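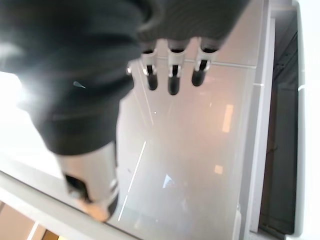

Plekuvik has released Flenada, a set of tools for showing a robot a household task by hand or by remote control. A person either takes hold of the arm and leads it through the job, or steers it from a second station with a pair of hand controls, and the system records the movement along with the view from a small camera at the gripper. That view is often a crowded one. With dark, rumpled fabric filling much of the upper part of the picture, only the ends of the fingers show clearly, their black tips over a glossy pale surface full of reflections. Flenada is meant for work of this sort, where cloth gets in the way and shiny surfaces throw back light, and where a person showing the task has to make small corrections all the way through.

The release is open to research groups and equipment makers from March. It includes the recording software, the remote station, the mounting parts for the camera and a printed guide for the people who give the demonstrations.

Flenada was developed by Plekuvik with the engineering firm Gunnlaugsson, which built the remote station. Trials were held at Ondora, a shared test flat where household equipment is tried out before it goes to buyers.

"Most of our customers know exactly what they want the robot to do and have no wish to write it down as code," said Jolán Bognár, head of product at Plekuvik. "They can do the task themselves. We wanted them to be able to sit down, do it through the robot, and have a recording they can use by the end of the morning."

Two ways of showing a task

In hand guiding, the motors are set so that the arm can be moved with light pressure. The person stands beside it and leads it by a grip above the wrist. Plekuvik recommends this for short movements and for tasks where the arm has to come in at a set angle, such as reaching under the edge of a garment or into a drum or drawer.

In remote control, the person sits at the station and watches two screens. One shows the view from the gripper and the other a fixed view of the whole work area. The hand controls pass on the position of the wrist and how far the fingers are closed. The arm follows at a reduced scale if the user asks for it, so that a wide movement at the station becomes a small one at the gripper.

Both methods write the same kind of recording. A team can start with hand guiding, change to remote control later and keep everything in one set. A foot pedal starts and ends each recording, and a second press within two seconds marks it as one to be thrown away.

Trials at Ondora

In the trials, 13 people gave demonstrations, most of whom had never used a robot before. They worked in sessions of 70 minutes with a break in the middle. The tasks were sorting clothes by colour, laying a towel flat, picking up a single garment from a pile and placing folded items on a shelf. Some 175 demonstrations were kept for the first version of the training set.

Orsolya Fülöp, who ran the trials for Plekuvik, said the main lesson was about pace.

"People hurry when they are being recorded," she said. "They take hold of the cloth before they have had a proper look at where the fingers are, and the recording is hard to learn from. Once we asked them to slow down just before closing the fingers, the sessions went much better. We put that on the first page of the guide."

The trials also led to changes in the station. The screen with the gripper view was moved directly in front of the user, with the fixed view to the right. The hand controls were made lighter after several people reported sore wrists. A marker was added to the recording so that the user can note the point at which the fabric blocked their view, and these passages can be found again later without watching the whole session.

Checking and sorting recordings

Flenada includes a review screen on which both camera views are played together with a trace of the finger opening. Reviewers can trim the start and end, split a long recording into steps and add a short written label to each step. Recordings are stored on the customer's own equipment. Plekuvik does not receive copies unless a customer sends them in for support.

The software does not judge whether a demonstration is a good one. Gunnlaugsson and Plekuvik are looking at ways to flag sudden jerks and long pauses, and expect to include this in a later update.

Availability

Flenada is supplied as a complete set or as software only for customers who already have a suitable arm. Training for demonstrators takes one day and can be held at Ondora or at the customer's site. Existing Plekuvik customers can ask for the guide in advance through their usual contact.

About Plekuvik

Plekuvik makes software and fittings for robot arms used in homes, laundries and care settings. Press enquiries should be addressed to Jolán Bognár at the Plekuvik press office.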